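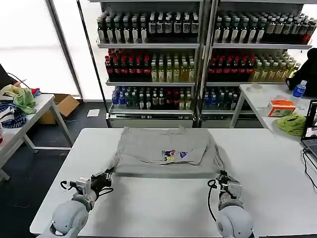
Fig. 4. A printed grey garment on the folding table, held at the near-left corner and the near-right edge.

4. Folding printed tops on the Parkden table

Now for the enjoyable part! Once the table is up and level (section 3), you can start on your first pile. Tops with a printed patch are a lovely place to begin, as the print gives you something to line up by.

Before you start

Wipe the table top and let it dry. Keep the unfolded pile on a second table if you have the space, so the whole working surface stays free.

CAUTION: The table is rated for 40 kg, spread evenly. Do not sit or lean on it.

Steps

1. Lay the garment face down with the neck pointing away from you.
2. Smooth it from the middle outwards with flat hands. Take your time here, it makes everything after it so much easier.
3. Fold one side in towards the centre, then lay the sleeve back along the fold.
4. Do the same on the other side. The two edges should just about meet.
5. Pinch both near corners and bring the hem up to the neckline.
6. Turn the whole thing over so the print faces up.
7. Hold the near corners again and draw them gently towards you to square up the shape.

Note: Wrinkled corners are very common at this stage. Press them flat with your palm, working out to the edge. If loose fabric still trails out at the sides, open the last fold and go back to step 3.

Note: For small children's sizes, skip the sleeve fold in step 3 and tuck the sleeves straight in. It looks every bit as neat.

CAUTION: Never iron on the table top. The Hellwood heat mat (sold separately) protects against warm garments only, not a hot iron.

Stacking

Put heavier tops at the bottom and keep all the prints facing the same way, then you can find the one you want at a glance. Stop at ten or so to a stack. Striped and plain pieces can go in together if they are the same size.

For trousers and towels, go on to section 5.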